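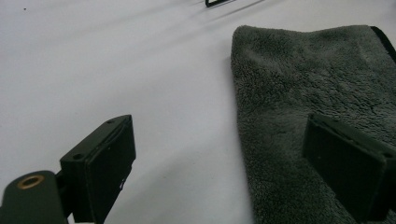
Community > Household Help > Laundry and Linens > Can a machine fold my towels yet?

We use cookies to remember your settings. Accept | Manage

Can a machine fold my towels yet?

Yaa Fiadzo

Hello everyone! My sister and I run a small car detailing shop, and we go through microfiber towels like you wouldn't believe — 89 on a busy day, and every one of them has to be washed, dried, folded and stacked by the bays. My wrists are tired and my nephew has gone back to school. I keep seeing clips of robots folding laundry, so my question is whether there is anything a regular shop could buy that would do it, or am I dreaming? I can spend up to $2,492, and I have a good long table to put it on.

Kristine Dalisay

Oh, I feel for you, I did hotel linens for 12 years! I don't think you'll get there on that budget, I'm sorry to say. Picking up a towel is the hard part. A plush one bunches up and hides its own corners, and a machine has to find an edge before it can do anything useful. If yours have a binding strip in a different color, that might help a camera some, but I wouldn't spend money on a maybe. The folding clips I've watched mostly start with the towel already lying flat, and getting it flat is half of your work right there (and then somebody has to feed the next one).

What I would do is quit folding. We lay ours flat in a stack, fuzzy side up, and the crew grabs from the top. It saved us more time than any gadget, and the towels don't mind one bit.

Valdir Andrade

no. my cousin paid $1,497 for a Skumeck folder, used. fine on shirts, jams on anything thick. it's in his garage if you want it

Yaa Fiadzo

Thank you both! I'll try the flat stack this week — and Valdir, please tell your cousin no thank you.

Contact us | Back to top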